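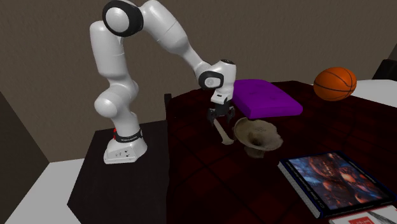 3. Equipment plan and budget

3.1 Scope

This section covers the purchase of hardware for the tabletop picking cell. The simulation work in Section 2 was done on the lab's existing workstation and added no cost. The department ceiling for the physical cell is $3,183, excluding the arm, which will be on loan from the Sárközi teaching lab for the spring term. Everything between the arm flange and the floor has to come out of that amount.

3.2 Requirements taken from simulation

The simulated cell uses a single arm on its own stand, placed against the edge of a separate work table. We kept that layout for the plan. A separate stand can be bolted down without modifying the table, and the table can be swapped later.

The test objects differ in shape and stiffness, from a flat cushion to a basketball. A parallel gripper cannot close on the ball across its full diameter at the stroke we can afford. Yesenia Huerta proposed dropping the ball from the grasp set and keeping it as an obstacle only. The group agreed, and the gripper stroke requirement was reduced to 60 mm.

3.3 Quotes

Two suppliers answered our request. Fanstead quoted a two-finger electric gripper with flange adapter and cable, delivery in 26 working days. Jastton quoted a similar unit at a lower price but listed the adapter separately, and the total came out $49 higher. Fanstead is the preferred supplier. Irén Nyitrai is checking whether the Fanstead adapter matches the bolt pattern on the loan arm. The drawing we were sent does not give the pin depth.

The stand will be built in the Lundedham workshop from steel tube. Vilmos Takács prepared the cut list. Workshop time is charged to the project, material is not.

3.4 Items not yet priced

Emergency stop and wiring
Spare fingertip pads
Overhead camera bracket
Test objects
Table surface, matte finish preferred

The camera itself is already in the lab inventory.

3.5 Schedule and open risks

The gripper order must be placed before the loan arm arrives, so a mismatch in the adapter would be found late. Machining a replacement plate in the workshop is the fallback. Nga Đặng has reserved a Thursday slot on the mill for this purpose. If the plate is not needed, the slot goes to the stand.

The final order list is due to Aranka Gál in May.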